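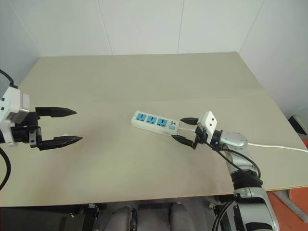 17 October 2022

Power strips, long table, and the question of who plugged the kettle into what

Present: me, Kirsty, Hawi until eleven, Estíbaliz on and off with opinions.

Started from the complaint in last week's entry, that the breaker for the long table tripped twice before lunch and took Bethel's overnight logging with it. Bethel has been gracious about this in the way that makes you want to check your bicycle tires.

Went down the wall first. One double outlet low on the wall at the corner end, nothing along the rest of it. The panels are very smart and very white and whoever put them up covered at least one other outlet in the process. Kirsty knocked along them like a doctor for a while and heard something hollow near the third seam, but most of it is hollow. Building drawings say the circuits on this side were redone in 2003. Drawings also show a sink we have never had, so I trust them about as far as the door.

What was plugged in this morning, before we touched anything: old gray strip under the table, fed from the wall. Out of that, the soldering station, the label printer, two chargers, the desk fan that only does "off" and "gale", and a second strip. Out of the second strip, the hot air gun and the kettle. The kettle lives on the shelf behind, supposedly on its own outlet, and has been quietly commuting.

Added up the rating plates with everything on at once: 2775 watts. Of that the kettle alone is 2000. Hawi pointed out that we never have everything on at once. Hawi then put the kettle on while I was using the hot air gun.

So. New rule, same as the old rule, now with handwriting: kettle goes to the kitchen. Not the shelf, not "just for the winter". I carried it over myself and it looked fine there.

The white strip

Took the white three-socket one with the blue faces out of the cupboard for the tabletop. It's the right size. The old gray one had so many outlets that it was an invitation, and three is enough for what should be live up on the table: soldering station, one charger, and one spare for whatever is being worked on. Anything beyond that and you have to come and find me, or at least look guilty.

It came in the Zeleke order back in January and had been sitting in the cupboard under a bag of cable ties, entered in the equipment book as item 157, "strip, white, blue". Whoever wrote that was not wasting ink. Tsegereda's initials are next to it so I asked, and she said it was the best-described thing on the page. I looked. It is.

Checked before use:
Cord, full length through the fingers, no nicks, no flat spots.
Plug end, tight, no wobble in the pins.
Socket faces, all three take a plug without forcing. Left one is stiffer than the other two. Not bad stiff.
Switch, clicks both ways, cuts all three outlets (lamp in each in turn).
Earth continuity good on all three.
Ran it an hour with the soldering station and a charger, felt along the casing, no warmth worth writing down.

Passed. Sticker on the underside, where it will be seen by people who turn things over.

Where it goes

Longer discussion than it deserved.

Option one was along the back, against the wall panels. Tidy, and you can't reach it without leaning across whatever you're soldering. Estíbaliz has a burned cuff from exactly this and brought the cuff in to show us.

Option two, front edge, under the light wood edging. I liked this. Kirsty asked what happens when someone rolls a chair into it, and I said nobody would, and then we both looked at the dent in the leg of the other table. Also that edging is thin and I don't want screws in it. It already lifts a bit when the heating comes on.

Option three, middle of the table, loose. This is what always happens by itself if you do nothing, so at least it has a track record. The objection is that it crawls. You tug one plug and the whole strip comes with it, and by the end of the week it's pointing somewhere different from where it started. It's lying at a slant already.

Option four, clipped down at the right-hand side, cord end toward the corner so the cord drops straight off the table by the outlet and doesn't cross the work area. Sockets facing up, switch at the near end where you can slap it off. Going with this. Estíbaliz abstained on the grounds that she had already voted with the cuff.

Do not put it across the seam. The tabletop seam has a very slight lip, you find it with a fingernail and not with your eyes, and the clips need a flat surface. Hawi tried the adhesive ones from the Marnodell pack over the seam to prove me wrong and they held for the length of one coffee. On the flat part the same clips have been on since ten thirty and I hung a roll of solder off one to be rude to it. Still there at five.

Cleaning note for whoever sticks the next ones: the beige surface is matte and it holds on to everything. Wipe with alcohol, let it dry properly, press for a full minute. I pressed for what felt like a minute, checked against the clock, and it was nineteen seconds.

Other things found while under the table

A three-way adapter with nothing in it and nothing feeding it. Just living there.
The good side cutters, missing since summer. Apologies to the students, who were blamed.
One extension cord with black tape around the middle. Peeled the tape. Wished I hadn't. Cut in half and binned, so that it can't be rescued by an optimist.
A note in my own writing saying "DO NOT UNPLUG", attached to no cord at all.
The second gray strip. Plug a bit brown around one pin. Same treatment as the extension cord. The first gray one is all right and goes to the packing bench, where the only load is the tape dispenser that somebody for some reason bought in electric.

Loads after the reshuffle: soldering station and charger on the white strip, hot air gun straight into the wall, fan unplugged until someone can show me a hot day. Label printer moved to the Gimivau shelf next to the labels, which took us four years to think of. Bethel's logger goes on the circuit by the door, which nobody boils water on, and I've put a cover over that outlet so that it needs a deliberate act.

Asked Pillutcombe (the building office, for anyone reading this who is new and still hopeful) whether we could have a second double outlet at the left end. They said it would need the panels off, a survey, and a new conduit run, and quoted more than 2003 would have cost, as far as I can tell by a factor of my salary. They will send a form. I have one of their forms already and it refers me to the other form.

Did the breaker test at the end of the day with Kirsty on the panel and me at the table. Soldering station on full, hot air on full, charger in, printer chewing through a label reading TEST TEST TEST. Held for twenty minutes. Kirsty wanted to go and get the kettle for the sake of science. I said no and she said that was not very scientific.

To do
Tidy the cord drop at the corner, it's only looped over itself for now. Two more clips should do.
Second white strip, same type, if Zeleke still have them. Tsegereda to describe it in the book.
Walk the other tables with the same checklist. Not this week.
Ask Hawi where the lamp went that we used for the outlet check.
Redo the edging at the front left before it catches a sleeve. Wood glue and a clamp, needs a night.
Return cuff to Estíbaliz, she left it on my chair.

Kettle was back on the shelf at ten past five. Unplugged, I'll give them that.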